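Skurex rain kit for sidewalk delivery robot, is it worth the subscription?

Asked in: Small robots and automation
3 answers

Hello everybody. I take care of a small delivery robot for a pharmacy in the Plemgate district. The robot is a Reltbridge, the older type with the fixed front camera. In dry weather I have no complaint. When it rains, it stops very often and asks for a remote operator, and the operator must then drive it by hand to the next corner.

The seller offers me the Skurex rain kit. It includes a lens cover with water-repelling coating, a small air blower, and a software service that should recognize drops on the lens and ignore them. The price is 2,000 for the kit, and the software is paid every month after the first 6 months.
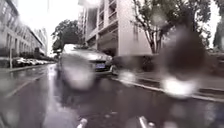
My route is 3 kilometers with parked cars and three crossings without a traffic light. I am most worried about the crossings, because there the robot needs to judge if a car is coming or standing still. The seller says the kit "solves rain" but he could not show me any test. Did somebody use it through a whole wet season? And is it possible to buy the cover and blower without the software?

Posted by: Nattawut Ongart

Answer 1 (accepted)

We have had the kit on two robots since April. I will try to be fair.

The blower is the good part. It gives a short push of air every 60 seconds, and you can change this time in the settings. Small drops go away well. Big drops move to the side and sometimes stay there, so you still get a blurry area. In strong wind from the front I see almost no difference with or without it.

The coating is fine when it is new, but please do not clean it with glass cleaner. I did this and had to order a second cover. Use plain water and a soft cloth.

About the software I am less happy. It marks the blurry area and tells the robot not to trust it. This is correct behavior, but if a car is inside this area, the robot also waits. So our calls to the operator became fewer on straight sidewalk, and on crossings they stayed the same. For your route I would not expect too much.

Yes, you can buy only the hardware. It is not on the website — you have to write to them and ask for the kit "without service". Ask also for the longer cable, the standard one is too short for the older Reltbridge body.

Answer 2

Just put a little roof over the camera. We made one from a plastic bottle, works ok.

Answer 3

Before you pay, ask the seller for a trial in the rain on your own street. Mine agreed after two emails. I compared it with the Hajdu wiper, which is a real small wiper for the lens. It clears big drops better, but it makes noise and the rubber wears out. For crossings I preferred the Hajdu. Check first if it fits your camera housing, mine needed an adapter.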